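Wrist wiring, second attempt

31/01/2021

The forearm harness on the Porach arm failed again in the usual place, at the bend just past the wrist joint. Continuity was fine with the arm straight and gone at 83 degrees of flexion. I cut it open on the bench and found the strands broken inside intact insulation, same as the one I took out in August. So the wire gauge was never the problem. The bend radius was.

The new harness is silicone-jacketed and runs with a service loop, clamped at one end only. The old one was clamped on both sides of the joint and had nowhere to go. The loop needs 20 mm of slack, measured with the wrist at its limit. Less than that and it pulls at the connector. More and it rubs the inside of the shell, which I know because I built one that way first and threw it out.

While the arm was apart I moved the gripper controller over to the Trullitum firmware. Flashing took two tries. The first one stopped during verify, and the board came back up with the old calibration table still loaded, which made the fingers close in the wrong order. Erase the table before you flash. The manual has this in a footnote.

Then back to bottles, which have been the standard test at the shared shop for as long as I've had bench time there. A bottle on its side is harder than one standing up. It can roll when the first pad touches, and a clean approach has to come in across the axis with both sides closing at the same rate. The thin plastic also gives under load, so the force reading climbs slowly and the contact threshold I use for rigid parts is useless. 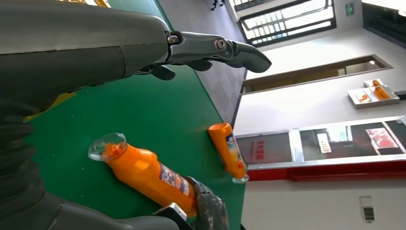

Howlader wrote back after the last post to say that I should stop tuning the threshold altogether and trigger on the rate of change in motor current. His argument was that a soft bottle and a hard one look alike in the first few milliseconds of contact, and that anything later is measuring the bottle and tells you very little about the grip.

I tried it. He is mostly right. With the derivative trigger I logged 161 grasps over the weekend sessions, and the false triggers all came from the same source, a spike at motor start that is easy to mask. I blank the signal until the finger is up to speed and take the first crossing after that. The code is shorter than what it replaced.

What it doesn't fix is slip. The rubbery pads hold well enough on bare plastic and less well on a printed label, where the surface is smoother. For now I add a fixed margin to the holding current and accept some denting.

Still open:

Strain relief at the elbow. Same design as the old wrist, so presumably the same failure later.

Finger timing. The 2 sides of the grip are still slightly out of step at low speed.

Logging. Clomavero drops samples when the disk is busy, and I have not found the buffer setting.

The harness drawing is going in the shop folder once I correct the connector pinout, which I labeled from the wrong side.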